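Zatdale workshop builds up sorting examples for robot arm

Skeltik has recorded 2526 examples of a robot arm picking small electrical parts out of plastic bins at its Zatdale workshop, the company said in January.

The examples will train Pastia, its picking software, to handle parts that arrive in no fixed position. Operators steer the arm by hand and every attempt is kept - including the failed ones.
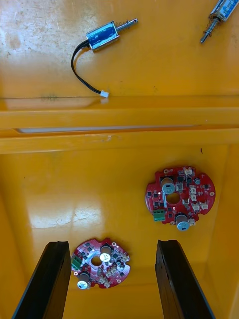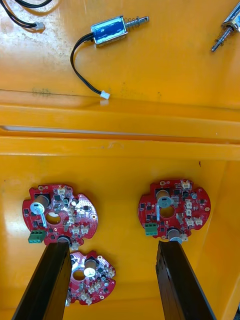

Round red circuit boards in the bin, with solenoids on the level above.

Boonyarit, which repairs control units and hopes to use the software, said it would want to see results on parts the system had not met before. Around 700 of the examples have been set aside for testing.

Recording is due to go on for another 9 weeks.

We use cookies to improve your visit. Accept all | Manage settings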